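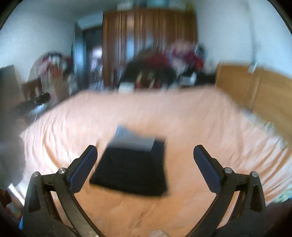 How do I change the bank account linked to my mutual fund folio?

You submit a change of bank mandate request to the fund house or its registrar, with proof of the new account and, in most cases, proof of the old one. Until the request is processed, redemptions and dividends keep going to the old account.

The steps below follow the process at Senenell Funds. Other fund houses use much the same form under a different name.

Before you start

Keep the old account open until the change is confirmed. If a payout is sent to a closed account it comes back to the fund house, and getting it reissued takes longer than the change itself.

Check that your name on the new account matches the name on the folio. A missing middle name is usually accepted. A changed surname is not, and you will need to update the folio name first.

Have these ready:

Folio number
A canceled check for the new account with your name printed on it
A canceled check or recent statement for the old account
A copy of your photo ID, signed by you

If your name isn't printed on the check, use a bank statement or a passbook page that shows your name, the account number and the branch code. A statement printed from the bank's website may need a branch stamp.

Step 1. Get the right form

Log in to the Senenell investor page, open Service Requests and choose Change of Bank Mandate. You can fill it out online or download it. Don't use the Multiple Bank Registration form unless you want to keep both accounts on the folio. The two look alike and sit next to each other in the list.

Step 2. Fill in the old and new account details

Enter the old account exactly as it appears on your last account statement. For the new one, fill in the account number, account type, bank name, branch and branch code. Write the account number out in full, including any zeros at the front.

If you hold more than one folio, list every folio number in Section 2. A folio left off the form stays with the old account.
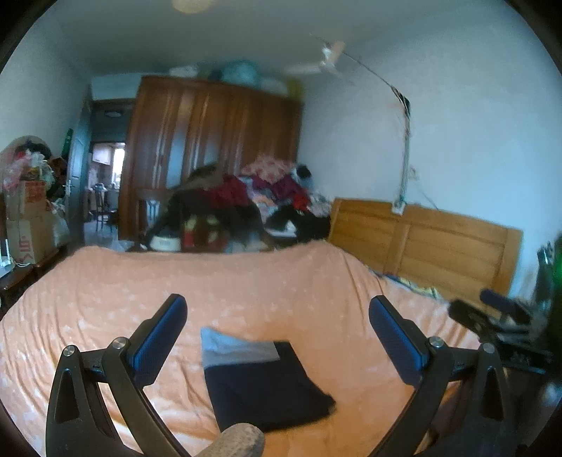 Step 3. Sign the form

Sign the way you signed when the folio was opened. For a joint folio, look at the mode of holding on your statement. "Either or survivor" folios still need all holders to sign for a bank change at Senenell, even though one signature is enough for a redemption.

If your signature has changed, have your bank verify the new one. The block for this is on the back of the form. The bank officer has to write a name and employee number along with the stamp.

Step 4. Submit

Online requests are confirmed with a one-time code sent to your registered phone. Upload each document as a separate file.

Paper forms go to any Senenell branch or to the registrar, Plernodura. Take the originals if your copies aren't attested. Forms handed in after 3 p.m. are treated as received on the next business day. Ask for a stamped acknowledgment slip and keep it.

Step 5. Wait for confirmation

Processing takes up to 8 business days. You get a text message and an email when the new account is registered. There is then a cooling period, during which a redemption request may be held or paid to the old account. Plan ahead if you need the money by a certain date.

Download a fresh account statement afterward and check the account number against your check.

If the request is rejected

The email gives a reason code. The common ones are a signature mismatch, an unreadable check copy and missing proof of the old account. If the old account is already closed, ask that bank for a closure letter showing your name and account number, and attach it to a new form.

Systematic plans

Changing the payout account does not change the account your monthly installments are drawn from. That is a separate debit mandate and has to be set up again with the new bank. Leave the old mandate running until the first installment has gone through on the new one, then cancel it.

Page maintained by Jeanine Verbeke. Updated in May.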